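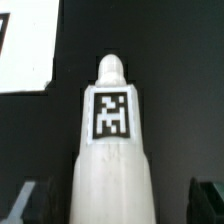 Ailbhe Hegarty wants to know why anyone needs written rules for fiducial tags when you can print one, stick it on and go. Fair question, and I've been chewing on it all morning, so here comes a thread.

Search posts Search

I look after the wrist camera setup on our Nitari cell. Small arm, two fingers, lots of printed parts with tags on them. For the first year we had no rules at all, and I have the support log to prove it. 146 entries. I read every one before I wrote the tag sheet.

Rule one on our sheet: every tag gets its ID written in the register before it goes on a part. Before! Not after lunch. We once had 2 parts with the same ID on the same bench and the arm kept heading for the wrong one, very confidently.

Rule two: flat face. A tag wants to be flat, and the pose math assumes it is. Printed parts love to curve and taper, so if the body is round you model a flat pad into it. If the black square bows even a little along one edge, I want that part on the "check it" shelf until somebody has compared its pose against a measured one.

(Yes, I have passed bowed tags. A tiny bow is fine for "is the part there." It is not fine for "close the fingers on it." Write down which job the tag is for.)

Rule three: keep the white border. People trim it to save room and then wonder why detection drops out against a dark bench. The detector needs that bright edge around the black. I ask for a full cell width of white on all four sides, and I will send it back if it's skinny.

Rule four, the one I get teased about — matte only. White filament, matte, no clear coat. The Bratier folks handed us a lovely glossy batch and every overhead light showed up in it. Gorgeous parts. Could not read half of them.

Rule five: test at the distance you'll grip from. A wrist camera gets really close, and close is where a fixed-focus lens goes soft. We do 8 approaches per part, and the tag has to read on every approach at the last stop before the fingers close. If it reads from far away and drops out up close, that's a fail, sorry.

Rule six: when the tag drops out, the arm stops. No coasting on the last good pose. I know Tiridier's default lets you coast for a bit, and I know it makes demos look smooth. We turned it off in April and I have not missed it.

Somebody in my replies says this is a lot of paperwork for a sticker. It's one page! Flanagan, our older cell, has a binder. This is one page taped inside the cabinet door, and the newest person on the team can get through it with a coffee in one hand.

So Ailbhe, that's my long answer. You can skip the rules when it's one part and one person and you remember everything. I stopped remembering everything at part 8.

Still undecided on whether fixture boards should share the ID range with parts or get their own. Right now they share and it bugs me. If you've split yours, tell me how you numbered them and whether you regret it.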